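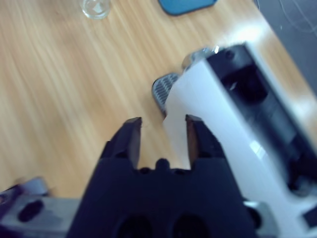
I started Gralteck in my cousin's spare room with one arm, a kitchen table and a lot of opinions about coffee. We're seven people now, we have a real lab, and we still teach robots to do the stuff you do half asleep at home: fetch a glass, work a machine, put things back. Two arms on one table sounds like luxury (it is!), but it also means two grippers that can bump into each other. See how close that black finger gets to the white housing? That gap is where our worst week came from, and I'd like you to hear about it from me before you hear about anything else we do.

It was February, and we were on run 1446 of the coffee routine, which we call Brako. The left arm was waiting by the glass while the right one went for the machine. Then the right arm lost its position, swung low and hit the other gripper hard enough to bend a finger. The glass went over. Hot coffee went everywhere, including on Preben Ketilsson's sleeve, and Preben was standing a lot closer than he should have been. He was fine, thank goodness, but I felt sick all evening.

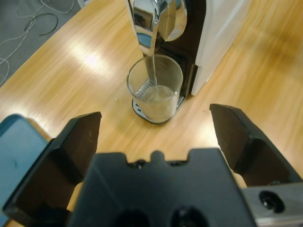 Pouring a drink, seen from the wrist.

So what broke? A connector in the wrist had worked itself loose, and for a moment the controller kept trusting old numbers. The stop button did its job once somebody reached it, but it was on the wrong side of the table. That part was my fault. I'd put it there!
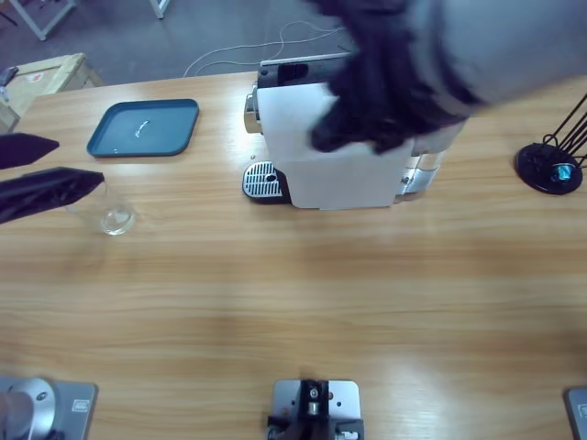 We shut everything down for four days and went through the whole setup. Each arm now checks where the other one is before it moves, and if a reading goes stale, both of them freeze. There are stop buttons on every side, and no one leans over the table while the motors are on (me included, and I used to be terrible about it). Brako had to get through 1000 slow runs before I'd let it go back to normal speed.

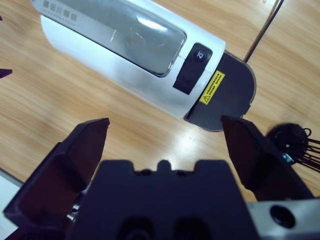 Ketill Mikkelsen thinks we still go too fast, and told me that freezing both arms is fine until one of them is holding something hot over the edge of a table. He wants a safe place for them to set things down first. I argued with him for most of a lunch and then put it on the list, so that's what we're building now, over at our workshop in Dalsgaard.

If you'd like to come by and see the arms at work, please do! You'll have to stand behind the yellow line like the rest of us.

Print this page | E-mail this page

14 shares | 4 comments

Recent from Gralteck
Where we put the stop buttons
Studik: our next table
Brako is back at full speed
Come work with us in Dalsgaard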